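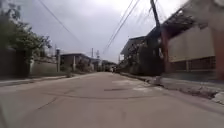 Okay, I need to talk about Rosângela Furtado for a minute, so bear with me, this is going to run to a few posts.

When Mabula signed her last June I was one of the people grumbling (sorry!). We already had two fly-halves and I wanted a lock, because our lineout had been a mess all spring and I am a simple person who likes a clean lineout.

Then she went and played at full-back for half the season, filled in at center when Jessie Galbraith hurt her shoulder, and kicked goals the whole time. She brought up 100 points for the club in the away match at Zernlow, with a penalty from way out near the touchline that I watched through my fingers.

What I love most is how she talks to the younger players. Rajeshwari Varma came on for her debut that afternoon, dropped the first ball she got, and Furtado jogged 50 meters across just to have a word and a pat on the back. Varma was terrific after that.

Attendance was 1542, by the way, and a good chunk of that was us – the singing on the way out was lovely, if not very tuneful.

Anyway, the word is that Usalura want her for next season and her contract is nearly up. Coach Ming-te Fu only said they're "still talking," and I've read that quote far too many times now.

Please, Mabula, get it signed. I'll even stop going on about the lock. (We do still need a lock, though.)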